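Subject: Re: [Rosten] Tea towels and cloths - folding, and how many
From: Arsenault
To: Rosten house and linen list

Diane Gauthier wrote:

> Hello all,
> We have taken over the linen for the tea room at Grutovden and the
> cloths are a mess. They come back from the wash in one big bag and get
> pushed into a drawer, and then whoever is on in the morning pulls out
> half the drawer to find one. Somebody has suggested rolling them. I
> tried that with the thick ones and they unroll as soon as you take the
> next one out.
> Two things I would like to know. Does anyone have a way of folding that
> stands up to being rummaged through? And is it worth keeping the
> colours apart, or is that more work than it saves? We have roughly 200
> cloths at the moment, a mix of waffle and plain, and I have been
> offered the same again, so it could be 400 by February.
> Diane

Hello Diane,

I looked after the linen at our place for seven years, so this is what we settled on. Take what is useful. I have kept to your two questions and added a bit about labels, as you will run into that sooner or later.

On rolling, I agree with you. It is all right for thin glass cloths in a deep basket, but waffle is too springy. Folded flat and stood on edge is better.

1. Sort first

Tip the bag out on a big table and pull the colours apart before you fold anything. It is tempting to fold as you go and sort the finished ones, but then you handle every cloth twice. We had grey for drying up and green for surfaces, and the rule was written inside the cupboard door. So yes, I would say keep the colours apart. It takes a few minutes with a full bag and it stops a cloth that has been round the floor of the larder ending up on the cups.

If you have pale blue and pale grey in the same lot, treat them as one colour. In poor light people can't tell them apart and the argument isn't worth having.

2. Lay it out and fold

Spread the cloth out and pull the corners. With waffle you need to pull a bit harder than you would with a plain cloth, as it draws in along the ribs and the edges come out wavy. Don't try to iron that out, you will only flatten the weave.

Long side over to long side, smooth it with the side of your hand, then in half the other way, then in half again. If there is a tag, end with it on the inside. The edges never meet exactly on waffle. Ours were always a bit offset, one layer sticking out past the other, and once they were in the tray you couldn't see it.

Clear a bit of table for each colour and keep the tray at the back, where you can reach it without leaning over the cloths. The grey and the green are both out in the first and third pictures, with the tray behind, and the grey is much flatter in the first one. The weave is in the second.
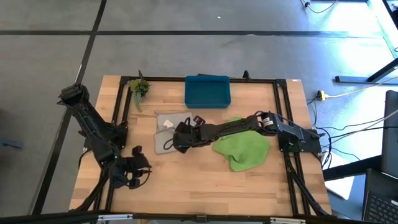
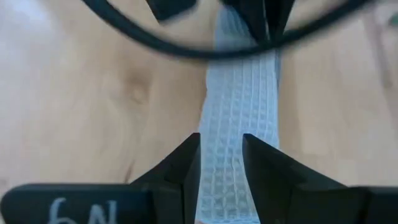
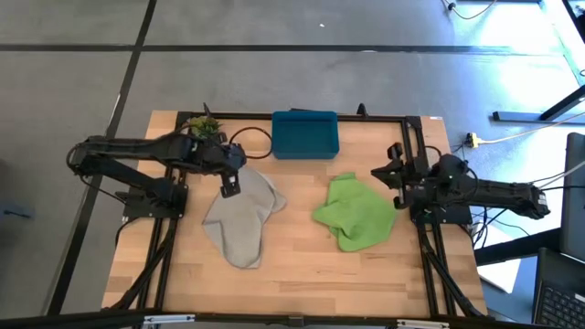 3. Fill the tray

Use something with straight-ish sides and stand the cloths up in it, folded edge at the top. You can then take one without disturbing the next. Nine waffle cloths was a comfortable trayful for us - more than that and people have to tug, and the whole row comes up. Plain ones are thinner so you will get more in. One colour to a tray if you have enough trays.

When the trays are full, stop. Put the rest on a shelf in flat piles and refill from there. I think a good part of your trouble is that all 200 are trying to live in the one drawer.

4. Labels

Clokutis, who did our laundry, wanted something on each cloth to say where it came from. We sewed a short tape in the corner. Pen fades. Iron-on ones lasted a couple of months and then came off in the machine and stuck to other things. If the cloth already has a maker's tag you can write on the back of that for the time being, but go over it again every so often.

On taking the second lot, I would wait. Count how many you get through between one wash and the next, double it, and add a few for spills. I doubt it will come to anything like 400 for a tea room. If you do say yes, ask for them all in one colour and one weave, even if it means fewer.

One more thing about the waffle ones. They shrink, mostly in the first few washes and mostly lengthways, so don't settle on a tray size using new cloths. We bought ours too long and the cloths slid about in them until we cut a piece of card to go across.

If anyone else on the list folds in thirds I would like to know how it stands up. I tried it with the green ones and went back to halves, but I was in a hurry at the time and may not have given it a fair go.

Arsenault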